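Spare charger swap is back at the Damer Road rooms this May

If your kitchen drawer is anything like mine, you've got a knot of cords in there and a few plugs that haven't met a phone in years. Good news! The Ultness charger swap is on again this May, in the Damer Road rooms, from 2 in the afternoon until the tables are bare or everybody wants their tea.

It works the way it did last time. Bring the chargers, adaptors and little odds and ends you don't use, put them out on a table, and take home whatever you need. It's free to get in and free to take. The only change is that this year there's a sorting table by itself, so you won't be digging through one enormous pile to find the one plug that fits your tablet (I spent most of last year's swap doing that, and my back remembers it).

I dropped in for the trial sort and stayed far longer than I meant to.

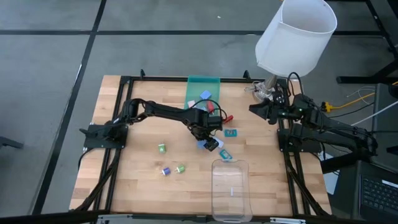
Sorting by colour is the idea this time, at least for the small stuff, and I was a bit doubtful until I had a go. Most of us can't remember what a plug is rated for but we do remember it was the pink one. The small pieces get trays, such as the see-through green one with the light blue cube tipped over at the back of it, and the bulkier things go in bins. Anything with a frayed cord or a cracked case doesn't get that far. It goes straight into a box for Wisen, the repair shop up the hill, and they'll strip it for parts or send it on to be recycled.

There was a fair bit of debate over whether trays should be lined up in order or just plonked wherever they fit. I was on the plonking side. I lost, and the layout is being drawn up on the back of a flyer as I write.

Please don't tip a whole shopping bag out at the door, by the way. Take a minute to untangle things at home, and if you know what a charger belongs to, a strip of masking tape with the name on it is a huge help. Last year I came home with a lovely neat adaptor that fits nothing I own, and it's going back on the table this time. 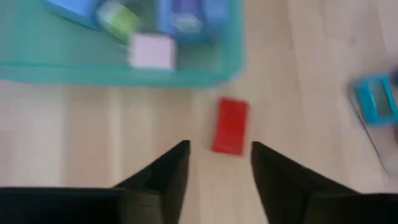 One reader has already written in to ask if we could have a spot for the bits that aren't chargers at all, the caps and covers and stray blocks that live at the bottom of the drawer, as she never knows if she's throwing out something important. Yes, we can! There'll be a tray for mystery pieces, and you're welcome to stand over it guessing for as long as you like. I'm told somebody found the missing cover for a remote that way last year, after 7 months of holding it together with a rubber band.

Now, the chargers themselves. Colourful ones seem to be everywhere these days and I'm all for it. My whole house is white plugs and they all wander off into each other's rooms.

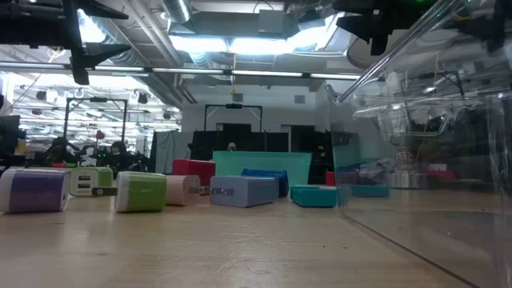

Another regular told me she'd be happier if the ones with USB ports were kept apart from the rest, because those are what her grandkids are always after and they vanish in the first 20 minutes. She's not wrong. I've passed it on, and I think she'll get her way, though it may end up being a corner of the same table with a bit of card to mark it off. She also wants longer cords. So do I, but that depends on what turns up in your drawers.

Parking is the usual scramble. The strip outside the rooms fills quickly, and you'll have better luck behind Sorrentino, where the bakery doesn't mind so long as you leave the delivery bay clear. If you're carrying something heavy, use the side door. The front one sticks in damp weather and you need both hands for it.

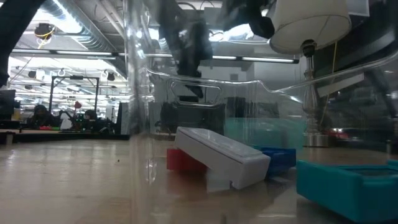 Marnie Kell

A few last things I forgot to put further up. The clear bins will be out again, the big ones with a handle hole in the side, and I've grown very fond of them because you can see what's in there without hauling everything out. If you have a spare one with no cracks, we could use it for the day, and write your name on the bottom so it finds its way home. Lamps are a maybe. We had so many last time that they took over the windowsill, so ask at the door before you lug one in from the car.

There's tea and a plate of something sweet for a gold coin. Last year's swap cleared 40 chargers in one afternoon and I'd love to beat that. Doors open at 2, and I'll be the one at the mystery tray with that adaptor.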